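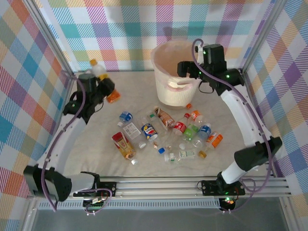

*Two arms over a gray tabletop with plaid fabric walls on three sides.*

## 4. Setting up the home infusion pump

This section covers the Vedden bedside pump for children receiving fluids or medicine at home through a central line. Your nurse will go through the first setup with you. Keep this guide near the pump for the nights when you do it yourself.

**Before you start:** Check the label on the bag against the prescription sheet. The name, the medicine, the dose and the expiration date must all match. If anything is different, do not connect the bag. Call the Seltavska nursing line.

### 4.1 Prepare the bag and tubing

1. Take the bag out of the refrigerator 36 minutes before the infusion is due. Do not warm it in a microwave or in hot water.
2. Wash your hands with soap and dry them on a clean paper towel.
3. Wipe down your work area and let it dry.
4. Open the tubing set. Close the roller clamp.
5. Remove the cover from the bag port and push the spike in with a firm twist.
6. Hang the bag on the pole hook.

> **Caution:** If the spike touches your fingers, your clothes or the table, throw the tubing set away and open a new one.

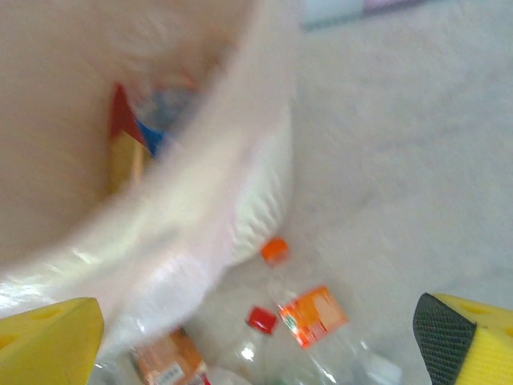 ### 4.2 Load the pump

1. Open the pump door and lay the tubing in the channel, following the arrow.
2. Close the door until it clicks.
3. Open the roller clamp and press **PRIME**. Hold the button until fluid reaches the end of the line and there are no bubbles.
4. Enter the volume and rate from the prescription sheet. The pump accepts volumes up to 2,000 mL.
5. Read both numbers aloud to a second adult if there is one in the house.

### 4.3 Connect and start

1. Scrub the end of your child's line with a new alcohol pad, then let it air dry.
2. Flush the line as your nurse showed you.
3. Attach the tubing and open the line clamp.
4. Press **START**. A steady light means the pump is running.

**Note:** Alarm code 19 means the line is blocked. Look for a closed clamp or a kink, often under the child's arm or hip. Code 212 means the battery is low. Plug the pump in and press **RESUME**.

> **Caution:** Stop the pump and call 911 if your child has trouble breathing or swelling of the face. For fever, chills or redness around the line, call your care team right away.

Section 4 revised 26 Nov 2024, J. Roy.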